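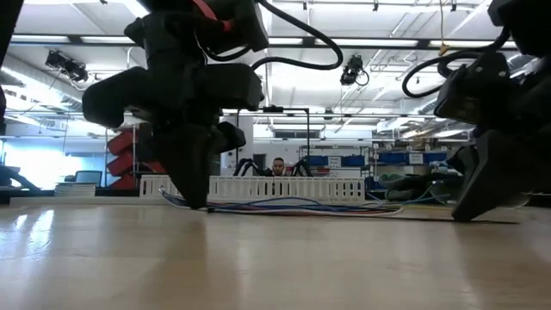
Do murals stay in good condition when a city pays for the painting but sets nothing aside for upkeep? Most hold up for the first few years, and after that their condition depends mainly on the wall, the coating and whether the building changes hands.

4. Results

4.1 Condition of surveyed walls

The Plollwood survey covered 364 outdoor murals on public and private buildings. Each wall was visited once between March and June and scored for fading, flaking, tagging and water damage. Walls that had been painted over or torn down were kept in the list and scored as lost. In all, 33 murals were lost, most of them on commercial buildings that had been sold after the mural was finished. Brick walls scored better than stucco walls on flaking, but the two did not differ on fading. South-facing walls faded most, and reds and oranges went first.

Tagging was less common than the city's own permit files had led us to expect. Where it did occur, it was usually on the lower part of the wall and had been left in place. Owners told us they did not know whom to call.

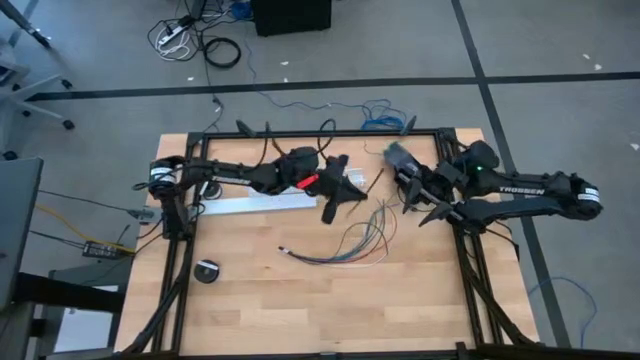
Figure 3. Tabletop with frame and two arms.

Color loss was scored by eye against a printed card, and two raters had to agree before a score was entered. Raters practiced on small objects before going out to the walls. A patch of strong color on a dark ground is easy to overrate. For this reason raters scored each color separately and gave no overall score for brightness. Disagreements were settled by a second visit.

4.2 Owner responses

We mailed 1,189 short questionnaires to owners and tenants in the Drallis and Brotinano districts and on the blocks next to them. Only 57 of those who replied had a written agreement that said who would repair the mural. Several others believed the city was responsible, although the permit form places that duty on the owner. Tenants were less likely than owners to have seen the form at all.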